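Keeping the laundry cell running
Mihret Moges looks after a two-armed machine at Prenness, and most of her day goes on fingers, brackets and cables
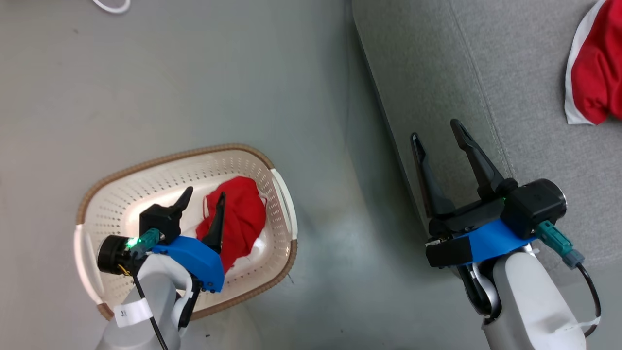

The left arm at the basket, with the right one over the sofa.

The first thing Mihret Moges does in the morning is run a thumb down each black finger on the grippers. She is feeling for nicks.

"If there's a burr, it'll catch a thread," she says. "Then you've got a shirt hanging off the arm and someone has to come and cut it free. I'd sooner find it with my thumb."

Moges has been the technician on the laundry cell at Prenness since January. There are two arms, a basket and a sofa, and the job is moving clothes from one to the other. She came from Gurkell, where she serviced packing lines, and says the change took some getting used to.

"A carton is the same carton every time. Cloth is never in the same shape twice, so the fingers end up pressing into things at odd angles. All that load goes back through the bracket."

The brackets are blue, 3D-printed, and the part she replaces most. Her log has 27 of them in it so far. They crack at the bolt holes, usually after a finger has been driven into the floor of the basket. She prints them overnight in batches and checks the holes with a gauge pin before fitting one. Early on she was doing the bolts up too tight.

"I was causing half of the cracks myself. Now I use the little torque driver and I stop when it clicks."

Changing a bracket means taking the gripper off the wrist, and after that the arm has to be zeroed again. Moges does it with the power off and the arm propped on a foam block. The arm links carry number labels, and she writes the number in the log beside every repair. The zero offsets are stored under the same number. On one of the arms the offset was 1413 before the last bracket went on and 1398 after.

"That's a small shift, but you'd see it at the fingertips. It'd be closing beside the sock."

Cables are the other regular job. A thin black one runs from each wrist, and it needs enough slack for the wrist to turn without leaving a loop that can snag on the basket handle. She lost a connector that way in her second week. The green lights at the wrist are the first thing she looks at when an arm stops responding. If one is out, she reseats the teal plug before she touches anything else.

The cell did 987 picks between the last two services. Moges would like to stretch that, and has a stiffer bracket design from Endale waiting to be tried on the right arm.

"I'll put it on one side only," she says. "If it's worse, I want to know which arm to blame."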